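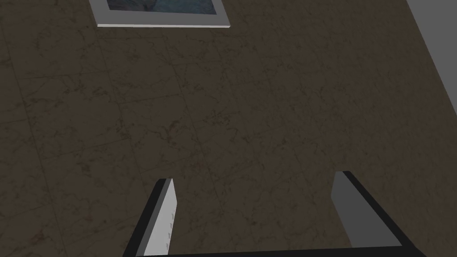 Just put carpet down and stop writing about it, went the only reply to my last post about the hall, and I have been turning it over ever since. It has a certain force. I could have had carpet by now. I could have had carpet in the spring, walked on it all summer, spilt something on it by the front door and moved on to having opinions about the spare room.

But I had carpet. The carpet was how this started. It was the colour of weak tea when we moved in, and over the years it went the colour of strong tea along the route from the front door to the kitchen, so that any visitor could see at a glance where we went and how often. (Hardly ever into the dining room, going by the pile.) One evening in February I pulled up a corner to see what was underneath, on the theory that there might be lovely old tiles. Every house on our road is supposed to have lovely old tiles. Next door has them. Two doors down has them and will show you them.

We have concrete. It has a patch of green lino stuck to it and a pencilled sum in one corner, in feet and inches, which somebody got wrong.

So, the hall. It is a narrow hall, 16 feet long, with a kink in it halfway where the cupboard under the stairs begins. I mention the kink because every person who has come to look at the job has stood at it, put a hand on the wall and said "ah". One of them put another 300 pounds on the quote while still standing there. I watched him think of it.

## The showroom

Gremier, out on the Cergate road, is a tile showroom the size of a small airport, with about as much natural light and much the same coffee. You are given a tray at the door for carrying samples. I took this as a friendly gesture the first time. It's a trap, of course. With no tray you would pick up two tiles, feel how heavy they were and go home. With a tray you find yourself at the far end of the building holding six kinds of grey.

I had gone in wanting something plain. I'd said so out loud, in the car. I came home talking about veining.

Here is my understanding of the matter after four visits. There is real marble, which is expensive and stains if you look at it while holding a beetroot. There is porcelain that is pretending to be marble, which is cheaper and doesn't mind beetroot. Then there is porcelain pretending to be concrete, and this is where I had to go and sit on the display bath for a bit, given what we'd found under the carpet. I have concrete. I have it for nothing. The woman at the desk explained that mine was the wrong sort.

The one I keep going back to is in the Verstraete range and is meant to look like marble, in a murky brown-grey with thin dark veins wandering through it. In the showroom it looked like the floor of a bank that had been going for centuries. In our hall, under our bulb, it looked like a puddle. I've moved the sample up and down the hall at all hours, and it has roughly one good spell, just after breakfast, when the sun comes through the glass in the door and you can see why somebody bothered. The rest of the day it sulks.

I find I don't mind. Most of the things I like in this house have one good spell a day.

## Which way should they go

I didn't know there was a question here. There is, and people hold their positions on it very firmly.

You can lay big tiles straight, in line with the walls. This makes a narrow hall look like a narrow hall. You can lay them across it, which is said to make it look wider, though I've been in several that were done like that and came out feeling exactly the same width. Or you can lay them on the diagonal, which looks smart and means cutting every single tile that touches a wall. In a narrow hall that's pretty much all of them. With the kink, I'm told, it's all of them and some of them twice.

The first tiler wanted straight. The second wanted diagonal, and was very keen, and I only worked out later that he charged by the cut. The third said it was up to me, and I have to say this frightened me more than either.

In the end I did what I should have done at the start and cut up some cardboard boxes. I laid the cardboard down the hall one wet afternoon and we lived with it until teatime the next day, stepping over the edges. It told me nothing about tiles. It did tell me that the front door, which opens inwards, would scrape on anything thicker than a cereal packet – so the door has to come off and be planed, and there goes another morning and another man.

## Grout, briefly

I'd assumed grout was the colour of grout. It comes in 60 shades. Bralletti do a little fan of them on plastic sticks, like something a dentist holds up against your teeth, and you are supposed to hold each stick against the tile and have a feeling.

My feeling was that I wanted my tea. I narrowed it down to two called Driftwood and Otter, then dropped them both on the way to the car and now can't say which is which. I've written OTTER? on one of them in biro.

The forum advice is that pale grout shows the dirt and dark grout shows the dust. There is a middle faction that says match it to the mud in your own garden, and I went out and looked, and our mud is Driftwood. Or Otter.

## Where that leaves us

We've been on bare concrete since February, and I've stopped noticing, which worries me a bit. We bought a cheap runner to get us through to Easter. It's still there. It slides, so you learn to come in from the street with a slight bend in the knee, and I've seen the postman do it too when he leans in with a parcel. The cat has claimed the green lino and will be hard to shift.

Tiler number three can do November. He wants the tiles in the house a week before, and he wants me to order a tenth more than I need, for breakages and for the kink. I asked what people do with the ones left over. He said they put them in the shed, and when they sell the house they tell the buyers about them as though it were a selling point. We have a box of somebody's bathroom tiles in our own shed. Avocado, with a wheat sheaf on every fourth one. I remember being quite pleased when they told us.

So I'm ordering the murky one. Straight, not diagonal. I rang Gremier to say so and they've put the price up since the summer, and there's a wait on it now, and would I like to come in and look at something similar. I've said I'll pop in. I'm leaving the tray at the door this time.

To the person who said carpet: noted. What sort of underlay?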